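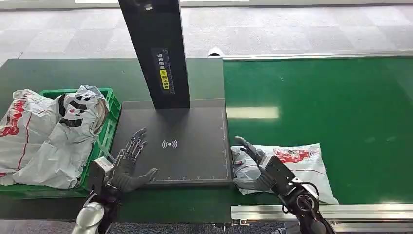

Flustedix, the mail-order outfitter for dancers and historical players, has announced changes to its alterations and exchange service for made-to-measure garments. The new terms were published on 16 April 2021 and will apply to all orders placed from the start of July.

Under the revised terms, customers may return a made-to-measure coat, waistcoat or kilt jacket for one free alteration within 18 weeks of delivery. The present terms allow a free alteration only where the garment differs from the measurements supplied on the order form. A second alteration will be charged at the workroom rate, and postage will remain the responsibility of the customer in both cases.

The company said the decision followed a review of 1,001 orders completed by its workroom at Skakgate. The most common reason for return was sleeve length, followed by the fit across the upper back. Many of the forms concerned had been filled in with figures copied from an older order, and the garments had been cut correctly to those figures.

"Customers change shape between one season and the next, and so do the linings and shirts they wear underneath," said Zinash Kumsa, head of orders at the firm. "We would ask everyone to be measured afresh, by another person, and in the shirt that will be worn with the coat. Where that has been done and the fit is still a little out, we are content to put it right."

The order form itself will also be changed. It will ask for two additional measurements, the nape to the waist and the upper arm, and the box marked "usual size" will be removed. Height and weight will still be requested, but the workroom will not cut from them. Customers ordering for a group will be required to send a separate sheet for each wearer -- combined lists will no longer be accepted.

Ready-made stock is not affected. Items from the Zusard range of shirts and the Wubshet range of breeches may be exchanged for another size as before, provided that they are unworn and that the labels remain attached. Belts cut to order, and footwear made from a customer's own outline, are excluded from the new arrangement and will continue to be dealt with individually.

Orders already in hand will be completed under the existing terms. Customers who would prefer the new form to be used may ask for a copy by post and should quote their order number when doing so.

Comments

marram_h
Good news about the upper arm. Mine have always come up tight there, and I end up letting the seam out myself.

Colin T.
Does the 18 weeks start from the date on the parcel or the day it is signed for? Ours sat at the depot for ages last time.

bodkin
Separate sheets for everyone is going to be a job with a band our size. Can they be sent in one envelope?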